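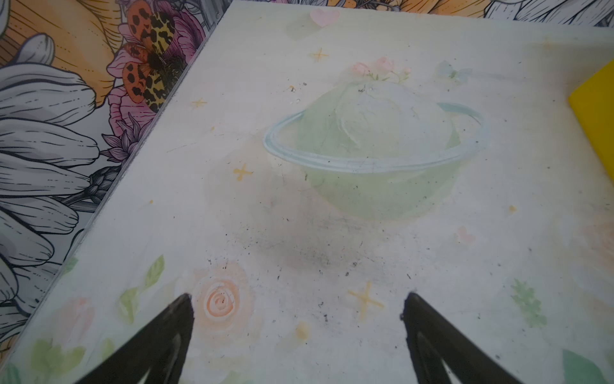
How to Move a Domain Name Without Losing Your Website, Your Email or Your Afternoon

Last updated 08/06/2022

A domain name is the only thing I own that I have to buy again every year from a company that sounds surprised to see me. Mine is with Humley. It costs very little in year one. Then comes year two, and the renewal notice for 85 dollars, written in the tone of a hotel explaining the minibar.

So you decide to move it. Moving a domain from one registrar to another is mostly waiting, with short bursts of copying and pasting. I've now done it for my own site and for a small shop called Goltell, and I made most of the mistakes on my own site first, as a courtesy.

What you're moving

Three separate things get called "the website," and a transfer only touches one of them.

The registration is the record saying the name is yours. The hosting is the computer your pages sit on. The DNS is the list of directions that tells browsers and mail servers where to go. You may be paying one company for all three, or three companies, or in the case of Goltell, four, one of which had been billing an old card for a service that did nothing.

Write down who does what before you touch anything. For Goltell it came out like this:

Registration: Humley
DNS: also Humley, it came free with the name
Hosting: Suvbridge
Email: Mamani

The second line is the one that bites. If your DNS lives with the old registrar, it may stop working once the name leaves. Some companies keep it running for a few days out of kindness or inertia. Don't plan around either.

Step 1: Check that you're allowed to leave

Log in and look for the date you registered the name, and the date you last changed the owner's details. A brand-new name usually can't be transferred for the first couple of months, and at many registrars changing the owner's name or email starts a similar wait. This is why you should not tidy up your contact details the night before. I tidied up my contact details the night before.

Check the expiry date too. You want at least 31 days left, more if you can manage it. A transfer that gets stuck on a name about to expire is a very pure form of stress.

Step 2: Make sure you can read the email

The important messages go to the address on the registration. Look at it. If it's an account from college, or belongs to the guy who built your first site, sort that out now and accept the wait if there is one.

If the address is at the domain you're moving, switch to an outside one as well. Having your rescue instructions sent to the burning building is a classic of the genre.

Step 3: Copy every DNS record

Find the page called DNS, Zone Editor, Advanced DNS or, at Humley, "Name Settings (Legacy)." Copy everything on it into a text file. Take a screenshot as well, because the text file will be missing whichever line you need.

A records and CNAME records point at your website. MX records handle incoming mail. TXT records look like somebody fell asleep on the keyboard, and they're often what keeps your mail out of spam folders. Copy them exactly, including the semicolons. One of Goltell's ran well past the edge of the box it was displayed in, so what I had copied was the first 85 characters and a false sense of progress.

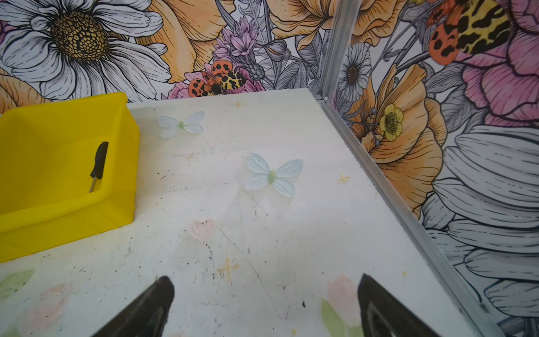
Yuzuki Oshima wrote in after the first version of this page went up, asking whether she could skip the copying, given that her new registrar promised to import the records automatically. She let it try. It brought over the website and the mail and left behind the record for her booking page, which then sat there unreachable over a long weekend. Her advice is to let the import run and then compare it with your own list, line by line, before you believe a word of it.

I've got nothing to add to that except that she was nicer about it than I would have been.

Step 4: Set up the DNS at its new home first

If the new registrar lets you enter records before the transfer finishes, do it now. If it doesn't, use a separate DNS service and point the name there while it's still at the old place. Then change the nameservers, wait a day, and check that the site loads and that mail comes in from an outside account.

Do this on a quiet day. For a shop, October is a poor choice and everything after it is worse.

There's one trap. If your old DNS has a setting called DNSSEC switched on, turn it off a day or two before you change nameservers. Leave it on and the new directions won't match the old signature, and some visitors will get an error while others see your site perfectly well. The ones who see it perfectly well will be the ones you ask.

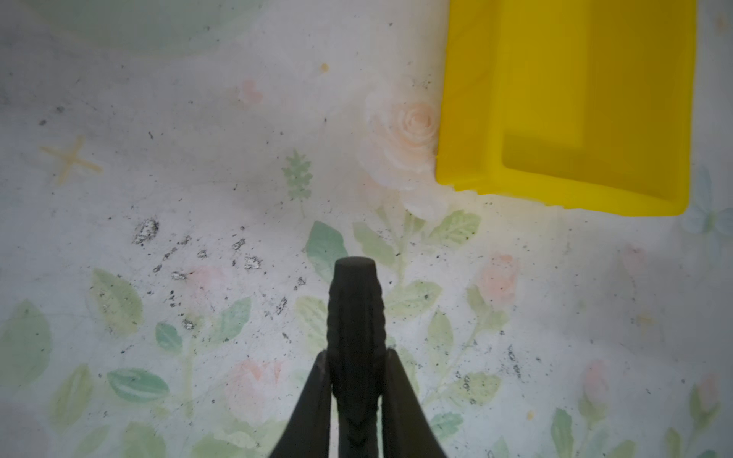 Step 5: Unlock the name and get the code

Back at the old registrar, find the transfer lock and turn it off. Then ask for the authorization code. It may be called an auth code, an EPP code or a transfer key, and it's a password for taking the name away, so treat it like one. Don't post it in a support forum with the words "is this right?"

Expect some persuasion at this point. Humley showed me a discount, then a bigger discount, then a page with a sad cloud on it. Rui Esteves tells me he took the bigger discount, stayed another year and regrets nothing, so read the page before clicking past it.

Step 6: Start the transfer

At the new registrar, choose Transfer (not Register, they will let you try), enter the name, paste the code and pay. With most common endings the payment includes an extra year added to whatever you had left. Country endings have their own rules, and you'll want to look those up.

Next come the emails. One may ask you to confirm that you want to leave. Click it if it's the one you were expecting and it matches the company you're dealing with. If you do nothing, the move often goes through anyway after several days, so a long silence is normal and isn't a reason to start again from step 1.

Step 7: Clean up

When the name shows up in the new account, turn the lock back on, turn DNSSEC on if you want it, and check the contact details. Send yourself a message from outside and reply to it. Load the site on your phone with the Wi-Fi off.

Then go back to the old account, switch off auto-renew on the extras and remove your card. Leave your hosting alone. Goltell's pages are still at Suvbridge and the mail is still at Mamani, and neither of them noticed a thing.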